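**Hut-to-hut walking** is a form of multi-day hiking in which walkers travel on foot between staffed or unstaffed shelters and spend each night under a roof instead of in a tent. It is practiced mainly in mountain and upland regions, where shelters are placed within a day's walk of one another. The practice is distinct from backpacking, in which walkers carry their own shelter, and from center-based walking, in which a group returns to the same lodging every evening.

## Terminology

The word "hut" covers a wide range of buildings. At one end are stone or timber shelters with a sleeping platform, a stove and no warden. At the other are large lodges with private rooms, hot meals and a drying room. Writers on the subject commonly divide them into *open shelters*, *self-service huts* and *staffed huts*. A *stage* is the section of route between two huts, and a *traverse* is a complete route that ends somewhere other than its starting point.

## History

Many mountain shelters were first built for herders, road crews and border guards, and passed into recreational use as these occupations declined. Walking clubs later added buildings of their own, usually near passes or at the foot of popular climbs. Early huts offered little beyond bunks and firewood, and visitors were expected to bring all their food.

The Drorkari Traverse is often cited in studies of how such routes develop. It began as a chain of herders' cabins linked by Primo Parisi and Ettore Melis, who marked the first stages with painted stones. Their original line kept to the valley floor. It was moved to higher ground after repeated flooding near the Ninh bridge, and the older path remains in use as a bad-weather alternative.

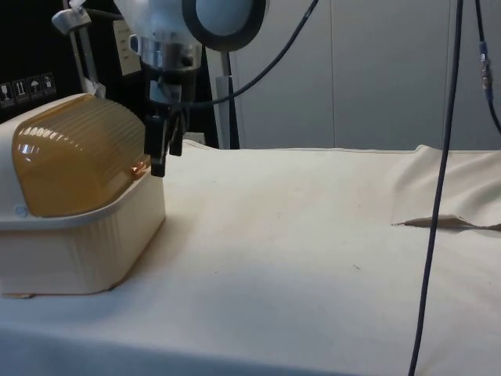
**How far apart are huts usually placed?**

Most established routes set them four to seven hours of walking apart, with shorter stages where the ground is steep or the path is rough. Distance alone is a poor guide, and hut associations generally publish stage lengths as walking times.

## Organization of routes

Routes may be run by a single association, by a group of independent hut owners or by a public land agency. The body in charge normally maintains the path, sets opening dates and handles bookings. On the Drorkari Traverse these duties are shared: the Sonton Walking Association maintains the trail, while each hut takes its own reservations. The largest hut on the route, Fledau, sleeps 36 people in four rooms and is staffed from May until the first lasting snow.

Staffed huts usually require advance booking in the main season. Open shelters seldom do, and custom holds that late arrivals are to be given space even when all the bunks are taken. Cancellation rules vary. Some huts keep a deposit in full, and others return it if the bed is filled by another party.

## Equipment

Because bedding and shelter are provided, hut walkers carry much less than campers. A typical list includes:

- waterproof jacket and trousers
- warm layer and spare socks
- sleeping bag liner
- map, compass and headlamp
- first aid kit
- food for the day and an emergency reserve 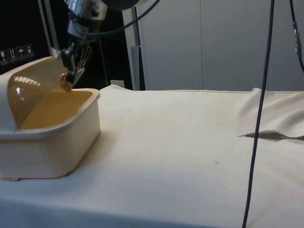
Footwear depends on the ground. Stiff boots are preferred on scree and late snow, while lighter shoes are common on well-kept valley paths. Most huts ask guests to leave their boots at the door and keep a stock of indoor slippers. Poles are widely used on long descents, and some huts rent them out for collection at the next stop.

## Customs and conduct

Meals at staffed huts are served at fixed times, often at shared tables. Lights are turned out early, and walkers who plan to leave before breakfast are expected to pack the night before. Guests enter their names and next destination in the hut book, a record that may be used by rescue teams if a party fails to arrive. Litter is carried down to the valley.

## Group travel

Guided groups make up a growing share of hut visitors. Leaders generally book entire rooms and agree on mealtimes in advance. The Sonton association limits organized parties to 20 people, including leaders, and asks larger groups to split up and start a day apart. Introductory weekends, in which newcomers walk two short stages with a single overnight stay, are a common first step – particularly for people who have hiked by day but have never carried an overnight pack. 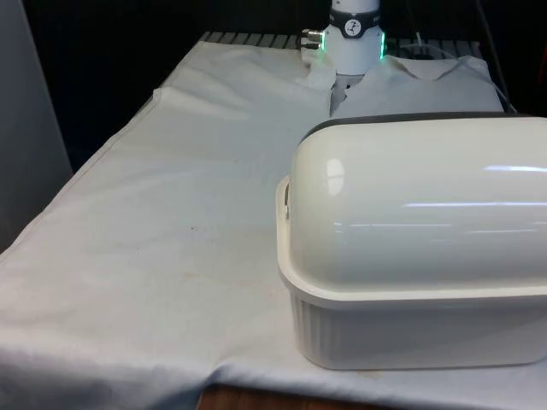
*Adhiambo Mfinanga*

## Environmental effects

Concentrating overnight visitors in a few places reduces trampling and campfire damage over the wider area, but it places pressure on the ground near each hut. Water supply and sewage are the chief concerns. Huts above the tree line may depend on snowmelt and can run short late in the season, when washing facilities are sometimes closed. Supplies reach remote buildings by pack animal, cableway or helicopter, and the noise of supply flights has drawn complaints on several routes. At Fledau, 300 meters of path were rebuilt in stone to stop erosion on the final approach.

## See also

- Long-distance trail
- Mountain rescue
- Wilderness hut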